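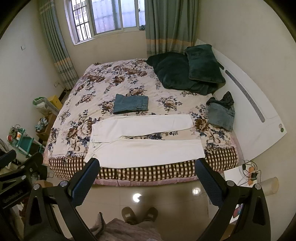 4. Findings

4.1 Composition of the bedding stock

The inventory covered 317 households in the two districts of Clungate, and it produced 2,513 records of bedding items after the removal of double entries. As explained in Section 3, one record means one item that is able to be used separately, so a duvet and its cover were entered as two records, while a quilt with a sewn cover was entered as one. Curtains, floor cushions and baby wraps were left out, although several households considered them to be part of bedding and asked us why they were not written down.

Blankets and quilts together make the biggest part of the stock in both districts. Sheets come second in Nikside, but in Dundo they come only third, after pillows. This difference was not expected by us. In the pilot visits we had the impression that Dundo households, which are on average larger and older, would own more of everything. The inventory does not support this impression. Dundo households own more warm covers per sleeping person, but they own fewer sheets, and the sheets they own are older.

We think the main reason is found in the way in which the items come into the house. Sheets are mostly bought, and they are replaced when they become thin in the middle. Warm covers are mostly received. They arrive at weddings, at the birth of a child, at the moving into a new home and, in Dundo, also after a funeral, when the bedding of the dead person is divided between relatives. A thing that is received is seldom refused and it is also seldom thrown away. It stays in the house even when there is no bed for it.

4.2 Warm covers as gifts

From the whole sample, 150 households agreed to the longer interview. In these interviews we asked the respondent to take the covers one by one and to tell from where each of them came. The question was simple but the answers were long. Many respondents could name the giver of a blanket received more than twenty years before, and they could often tell also which blanket they themselves had given in return, either to the same family or to another one.

Three kinds of return were described. In the first kind, a blanket is answered with another blanket of similar weight, at the next suitable occasion. In the second kind, which is more common in Nikside, a blanket is answered with money or with a kitchen item. The third kind is the passing on of the same object, still folded in its bag, to a different family. Respondents spoke about this third kind with some laughter, and several asked us not to write the name of the family. Menon, in her earlier study of wedding expenses in Nikside, did not find such passing on at all, but her respondents were interviewed as givers and were not asked to open the cupboard.

Intan Menon has suggested, in conversation with us about a first version of this text, that the passing on should be understood as a form of saving. The unopened blanket keeps its value as a gift only while it is unopened. After it is put on a bed, it becomes an ordinary household thing and it cannot be given outside the family again. We find this suggestion useful. It agrees with what we heard from one respondent in Dundo, a retired bus conductor, who divided her covers into "the ones that are ours" and "the ones that are waiting." She had five which were waiting. When her nephew was married in November, one of them left the house, and at the same wedding another one came back to her through her sister.

The weight of the gift matters more than its material. In the Geum market, where most of the warm covers in the town are sold, the sellers put a paper label with the weight in kilograms on each bag, and this number is the first thing that a buyer asks about. The pattern is discussed only after the weight and the price are agreed. One seller explained to us that the customer who buys for her own bed touches the cloth, and the customer who buys for a wedding lifts the bag.

4.3 Pattern and choice

For the coding of pattern we used five groups: plain, striped or checked, small floral, large floral, and pictorial (animals, landscapes, cartoon characters). When two groups were present on one item, for example a floral field with a checked border, the item was coded by the part which covers the larger surface. Two coders worked independently on the photographs and they disagreed mostly between small and large floral. The disagreement was solved by a rule: if the largest single flower is wider than an open hand, the item is large floral. Figure 3 gives a case of the large floral group.

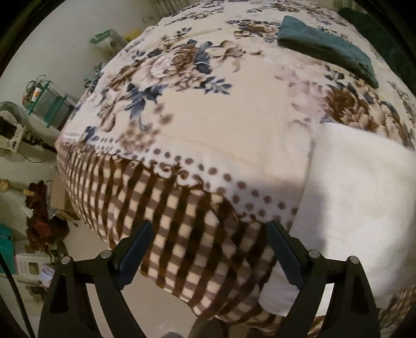
Figure 3. Plush blanket with a large floral print on a cream and white ground.

Large floral patterns are the most frequent among the warm covers that were received as gifts. Among the warm covers that were bought by the household for itself, plain and striped or checked patterns come first. This contrast is present in both districts and in all age groups of respondents except the youngest one, where the number of gifts is too small for a clear statement.

When we asked why flowers are chosen for a gift, the usual answer was that flowers cannot be wrong. A plain blanket may look like hospital bedding, or it may look like the giver wanted to save money. An animal or a landscape may be liked or not liked. A flower was described as polite. The respondents who had received such blankets did not always speak about them in the same way. Some younger women in Nikside said that they would never choose this pattern, and that they turn the blanket with its back side up, or keep it under a plain cover when visitors come. However, they kept it, and many of them used it daily. We recorded also the opposite case, where a woman bought a second floral blanket similar to the one given by her mother-in-law, so that the two beds in the house would match.

Color was less regular than we expected. Sellers in Geum told us that red and wine colors were formerly necessary for a wedding, and that in the last years cream, brown and blue are asked for more often. We can confirm the second part of this statement from our own records, but we have no inventory from the earlier period, and therefore the first part should be taken as the memory of the sellers.

4.4 Daily handling of the made bed

A part of the interview which was at first intended only as an introduction gave us material of its own. We asked what happens with the bed between the morning and the night. In small dwellings the bed is often the largest flat surface in the home, and the respondents named many activities that take place on top of the cover: the folding of clothes, the doing of homework, the sorting of papers, the changing of a baby, the packing of a suitcase, the cutting of cloth. In total, 342 separate mentions of such activities were coded. The folding and sorting of clothes was the most frequent one in both districts.

This use has consequences for the choice of the top cover. Respondents who work on the bed prefer a cover that stays flat and does not show small stains, and for this purpose a printed pattern is considered better than a plain light one. A heavy cover was also preferred to a light one, as it does not move when things are pulled over it. In this way the gift blanket, which is heavy and printed, finds a daily function that has little relation to warmth. About half of the respondents in Nikside who own such a blanket leave it on the bed also in the warm months, and then sleep under a sheet or a thin quilt, with the blanket pushed to the foot end or folded on a chair.

In Dundo the custom is different. There the top cover is taken away in the evening, folded in four, and put back in the morning, and it is not supposed to touch the sleeping person at all. Older respondents were strict about this. One of them corrected her grandson in front of us for sitting on the cover in his outdoor trousers. We could not find a clear border of age or income at which this custom stops, and it seems to depend more on whether the mother of the household grew up in Dundo or came there by marriage.

4.5 Storage and removal

Covers which are not on a bed must be kept somewhere, and this is the complaint that we heard most often. The usual places are the top of the wardrobe, the space under the bed and, in the older houses of Dundo, a wooden chest in the passage. Damp was mentioned as a problem for the chest and dust for the wardrobe. Vacuum bags were known to most respondents but were used by few of them, and those who had used them said that the plush remained pressed down for a long time after the opening.

Removal from the household is rare. In the year before the interview, the most common end of a warm cover was not the waste bin but a lower use within the same house: under a mattress, over stored furniture, or as a bed for a dog. The order of these steps was told to us with much consistency. A cover goes first from the main bed to the children's bed, then to the guest mattress, then to the floor, and only after that outside. Since the steps are slow, a household can hold covers from three generations of giving at the same time, and the survey visit was for several families the first occasion on which all of them were laid out together.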